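Cleaning a paddle brush without ruining the cushion
Forum: Home and Cleaning > Small stuff

mahtab_b
Two questions about paddle brushes, the kind with pins set in a rubber cushion. Mine sheds gray fluff back into my hair after washing, and I want to clean it properly. Do you soak yours or not? And how do you get the lint out from down at the base of the pins? I've pulled the hair out with my fingers, but the fluff stays put.

Esmaeil T
Fill the sink with warm water and a squirt of shampoo, drop it in for 6 minutes, rinse, done. I've washed every brush in the house that way for years.

veerle_h
I wouldn't soak it. Most cushions have a small air hole, and water goes in there and stays. I had a Kiltberg that squelched for a week and then smelled like a basement.

My routine is dry first, wet second. I lift the hair out with the tail of a rat-tail comb, working from the handle end to the top, one row at a time. Then I go over it with an old toothbrush dipped in soapy water, brush held with the pins facing down so it drips away from the cushion.
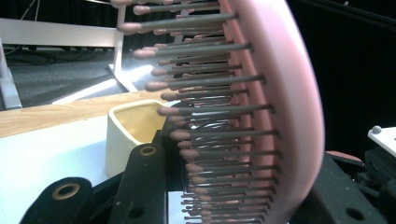
Ball-tipped pins need a lighter hand than plain ones. If you drag a wad of hair straight up, it catches under the tips and sometimes takes one off, and a pin with no tip scratches. Snip the wad in a couple of places with nail scissors and the pieces slide out. Dry it overnight on a towel, pins down.

Esmaeil T
Not all of them have the hole. Mine doesn't.

veerle_h
Then yours is fine to soak. I'd still check before telling people to put theirs in the sink.

Amirhossein K.
The little rake tools work better than a comb for the lint. I got one from Prendari, wire on one side and short bristles on the other. The wire side gets between the rows and the fluff comes up in a strip.

roya.r
I have that same rake and it scratched the cushion on my good brush. Toothpick for me. It's slow but I do it in front of the TV.

Amirhossein K.
You have to keep it flat. If you dig with the points it will scratch, yes.

mahtab_b
Mine has the hole, so no soaking. Is dish soap OK, or does it have to be shampoo?

roya.r
Either. Shampoo is better if you use a lot of dry shampoo or hairspray. Keep it off wooden handles as much as you can.

mahtab_b
Did it this morning with the comb and toothbrush. Most of the fluff is gone. There's still some around the outside row where the cushion meets the rim, and I'm going to try a toothpick on that once it's dry.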